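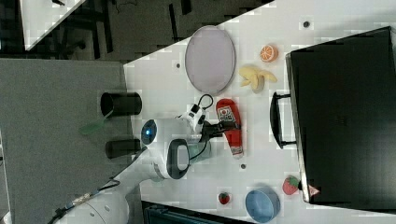 Is the Jivix open day worth the trip out to Lekthorpe?
Only if you already have a reason to care about play kitchens and pretend food. Parents looking for a free Sunday outing will be done in half an hour, and it isn't free anyway. Admission is $4.

I went because the flyer promised "a real kitchen in miniature" and I have heard that one before. Jivix sells tableware and toy food to preschools, mostly under the Trokunier name, and opens its building once a year in July. The 222 bus stops at the gate. From there you follow paper arrows past the loading dock, and one of them pointed me at a locked door.

Nuno Vieira did the welcome talk. He is pleasant and he talks fast. According to him the range now runs to 925 items, which sounds generous until you learn that every color of every cup is its own item. I asked how many different shapes there are and he said he would get back to me. He has my email address.

The part I came for was the table setting. White tables on gray carpet, with plates, bowls, a pot and some food laid out on top. The idea is that children learn to set out a meal and then put it all away, and the pieces are meant to be mixed up and sorted again. Fair enough. My own kids did that with real saucepans and it cost me nothing.
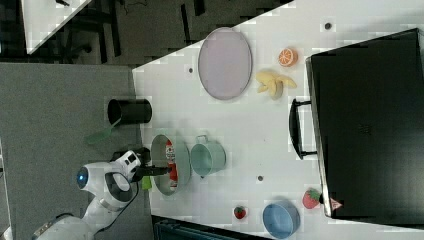 Ketchup in the gray bowl, with the mint-green pot next to it.

I liked the ketchup bottle more than I expected to. It reads as ketchup from across the room, which is half the job. The banana is the clever piece, with the peel splayed open so a child can see what is inside. The orange is a cut half with its segments showing, and I have no complaint about it. The strawberries are another matter. You get two sizes and the big one has a leafy top, but I can tell you exactly which of them will be under my sofa by Monday.

The colors are where Jivix and I part ways. Lavender for a plate, mint for a pot, pale green for a bowl — somebody has decided that kitchens are pastel. The talk called this "calming." I asked what that was based on and got a leaflet.
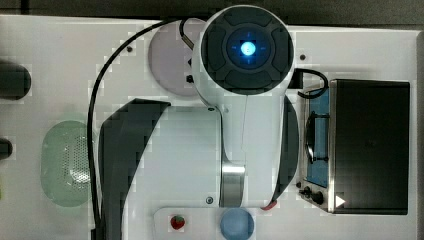
Can you buy single pieces on the day?
Single pieces are sold from a cart by the exit, cash or card, while they last. The full Trokunier sets have to be ordered through a dealer, and Mota is the only dealer that was taking orders on site.

Mota's man was Belmiro Amaral, who had the good sense not to give a speech. He let people pick up his samples and drop them. I asked him straight out whether the big set was worth it over the small one, and he said for a home, no, buy the small one and add a pot. That was the most useful sentence I heard all day, and it can't have done much for his sales.

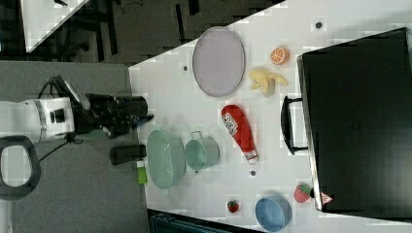 He was less convincing on storage. The big set ships in a single carton with no dividers, so whoever puts it away gets plates, bowls and fruit all in one heap. For a product that is supposed to teach tidying up, that seems a strange place to save money. Amaral said preschools usually have their own bins. Maybe they do. The ones I know have bins that are already full.

Coffee was in the back hall and ran out before the second talk. The second talk was the first talk again with more slides, so I left at 6 and caught the bus with a minute to spare. I bought one pot from the cart. It is mint green, and my daughter says it should have been red.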